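Mar 5, 2018
Notebook entry, ledger bench, Drurkero workshop
Entered by Celina Dudek. Read and initialed by Eugeniusz Malinowski.

Subject: recovery of the Hustier test wallet from the paper backup

Purpose. The Hustier wallet was set up in December to hold the coins used in our payment trials. The laptop that carried the wallet file has since failed. The bench was asked to restore the wallet from the written seed phrase alone and to record each step, so that the same procedure can be followed when a client wallet is at stake.

Materials. One spare machine with the network card removed. One sealed envelope from the safe, containing the seed phrase in the handwriting of Riet Verbeke. One copy of the Drustura wallet program, checked against its published hash before it was carried across. The hash matched on the first comparison, and Nimal Selvanayagam repeated the comparison independently.

First attempt. The phrase was entered exactly as written. The program rejected it with a checksum error. The entry was repeated by a second person with the same result. Typing mistakes were therefore ruled out and attention turned to the paper.

Word 9 was the difficulty. It had been read as "from," which does not appear in the program's word list. Two words in the list could fit the handwriting. Riet was consulted by telephone and could not recall which she had written. The first candidate, "front," failed the checksum. The second, "frown," passed. It should be noted that a passing checksum does not prove that the phrase is the right one, and the addresses must still be compared.

Second attempt. With the corrected phrase the program produced a wallet, but the first address did not match the one in the trial register. Eugeniusz pointed out that the older release used a different derivation path. The path was changed by hand in the settings. The first address then agreed with the register, and so did the next 26.

Balance. The public addresses were copied to the networked machine and looked up there. The outputs listed in the register were present and unspent. No private key has left the offline machine. A small payment back to the Tomaszewski test account was prepared and signed offline but has not been sent. It is held until Syafiqah Rahman has approved the fee, which the program set higher than our rule allows. 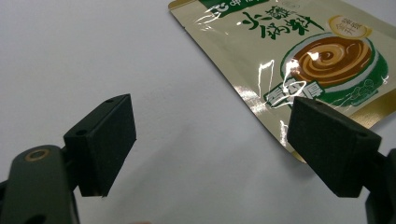

The second copy of the seed phrase requires a decision. Steel plates have been proposed, and Nimal has asked whether a laminated card would serve for the trial wallets, where the sums are small. My objection is glare. A card with a finish as shiny as the gold-toned foil on that hot pot seasoning packet, with white streaks wherever the light catches it, would make a doubtful word harder to read, and one doubtful word cost the bench most of this session. My preference is for matte stock and block capitals, with each word read back aloud by a second person before the envelope is sealed.

Corrections to the written procedure. Step 6 now states that the derivation path and the program release are to be written on the same sheet as the phrase. The old wording, "keep a note of the settings," has been struck out. Riet is to rewrite the Hustier sheet in capitals, and the old sheet is to be shredded only after a full restore from the new one.

Open items. Fee approval, Syafiqah. New sheet, Riet. Comparison of the remaining change addresses, myself and Nimal. The envelope is back in the safe under seal number 2041, and the offline machine has been powered down and locked in the cabinet.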